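The Bag of Bags

I have lived in this apartment for seven years, and in that time I have thrown away a couch, two jobs' worth of paperwork and a waffle maker that only ever made one waffle. I have not thrown away a bag. Bags come in, they get folded into smaller and smaller triangles, and they go into the bigger bag under the sink, which by February had started pushing the cabinet door open by itself at night.

So I finally pulled it all out. I had been meaning to since the fall, when I bought a kitchen organizer from Nimri that promised to "calm the under-sink area." It is a plastic box. It has been under the sink the whole time, full of bags.

My method was to dump everything on the kitchen counter and sort it into keep, recycle and what is this. The third pile won early. There were shopping bags from Praltar, which closed its store here ages ago and which I apparently visited only to buy things that needed large bags. There were the crinkly inner bags from cereal boxes, saved because my mother saved them. There was a bread bag with other bread bags in it, like a terrible Russian doll. There was packing material from a lamp I ordered from Cillata, which I kept in case I returned the lamp. I love the lamp. It has been on my desk for years and is not going back.

I also found a receipt for $38 worth of storage bags, which I would prefer not to discuss.

The rule I settled on was that a bag had to have a job. Not a possible future job, a job I could name out loud in an empty kitchen without feeling silly. Bathroom trash liner is a job. Wet swimsuit is a job. "Might be good for something flat" is what I have been telling myself since I moved in, and I do not own anything flat.

Color turned out to be my weakness. I can part with anything white or gray, but give me something bright and I start making excuses for it.
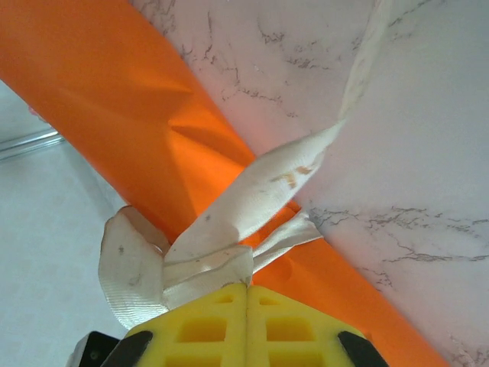

Orange is the worst offender. I will keep an orange thing for a decade on the theory that it'll be easy to find, and it is, every single time I open the cabinet looking for dish soap.

By dinner I had the keepers folded into the Nimri box with the lid closed, which had never happened before. The rest went to the drop-off bin at Wodier, where I then went inside for milk and came out with it in a bag – I'd left all of mine at home, in the calm area.

The cabinet door stays shut now. I keep checking.

Comments

tinroof_kate: The bread bag full of bread bags is a direct attack on my household.

Marlo: What do you do with the zippered ones bedding comes in? Mine have been "for sweaters" since college.

dishpanhands: Keep the cereal liners! Great for rolling out pie dough. Your mother was right.

Author: I have never made a pie, but I went and took two back out of the recycling.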